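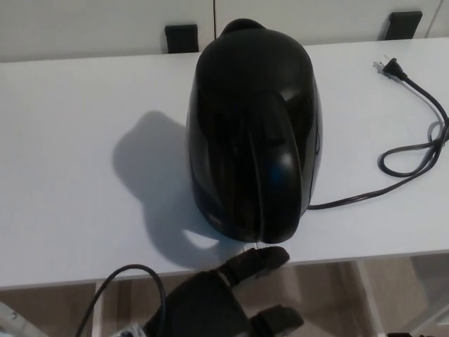
Bitness, Issue 16, page 2

Hand and camera comparison: the kettle task

Work on the bench this month went into the Zandodon hand, mounted in place of the parallel gripper we used through the winter. The arm and the table are unchanged. The controller is the Zoëga unit, running the same firmware as before, so any difference in results should come from the hand or from the way we drive it.

The task is to take hold of an electric kettle by its handle, lift it, hold it, and put it back down upright. The kettle is empty for all trials. We picked it for three properties: the handle is thick and curved, the body is rounded and shiny, and the mass sits well away from the grasp point. A gripper that does fine on boxes and cans can fail on any one of these.

The parallel gripper had enough force but poor contact. Flat pads touch a curved handle along a narrow strip, and the kettle swings about that strip as soon as it leaves the table. Khoa Lục tried softer pads in January. They reduced the swing and did not remove it. They also wore quickly at the corners, and we stopped replacing them.

Jointed fingers wrap farther around the handle, and the swing is much smaller. The cost is in the approach. The fingers have to enter the space between handle and body before they close, and the hand is bulky at the palm. If the wrist comes in too low, the palm meets the front of the table before the fingers reach the handle. Sulastri Chin rewrote the approach so that the wrist rises first and then moves in level. It is slower, and it has cleared the table edge on every run since the change.

Finger closing is now done in two stages. The first stage closes at low current until contact is detected, and the second raises the current to the holding value. We set the holding value at 80 percent of the rated limit. Higher settings made the fingers creep along the handle during the lift, and Eugénie Texier's logs show the creep starting at the outer joint. We have asked the maker whether the joint stiffness can be set separately. No reply yet.

The cable to the hand needs slack for the full wrist rotation, and the slack has to go somewhere. We currently let it arc beside the wrist. A shorter run with a guide on the forearm is being made up. Until that is fitted, rotation is limited in software.
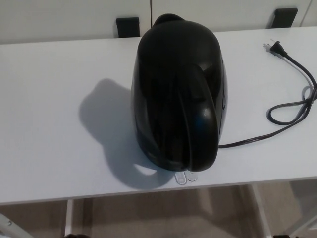
Camera placement turned out to matter more than the choice of hand. All of the compared models look down at the table from head height, and a glossy black object is close to a worst case for depth sensing from there. Returns from the body are sparse, and the bright spots along the right flank come back as holes in the depth map. The color image has a different problem. The kettle throws a dark shadow to the left, with a lighter oval in it where the light passes through the handle, and our first segmentation model marked that oval as a place to put the fingers. Khải Phí retrained it on frames with the lamp moved between captures, 2,000 in all, and the false target is gone from the test set. The power cord is still sometimes merged with the body outline where it leaves the base, which shifts the estimated center to the right.

We ran the Alel stereo camera against our older time-of-flight unit on the same setup. The stereo unit gives cleaner edges on the handle and almost nothing on the smooth part of the body. The older unit gives more points on the body, but they are noisy and some of them lie below the table surface. For this task the handle is the part that matters, so the stereo camera stays on. Anyone working with matte objects may reach the opposite choice.

Controller latency was measured as well. The Zoëga unit adds up to 16 milliseconds between a contact event and the change in finger current. That is acceptable for a rigid handle - for thin plastic cups it probably is not. Thoa Lâm is moving contact detection onto the hand's own board to shorten the path.

The cord is the next item. At present it lies to the side and the planner treats it as a fixed obstacle, though it drags as soon as the base moves. Trials with the cord coiled and tied will be run first, to get a baseline without the drag. Logs and approach settings for both hands are in the shared bench folder, under the kettle heading.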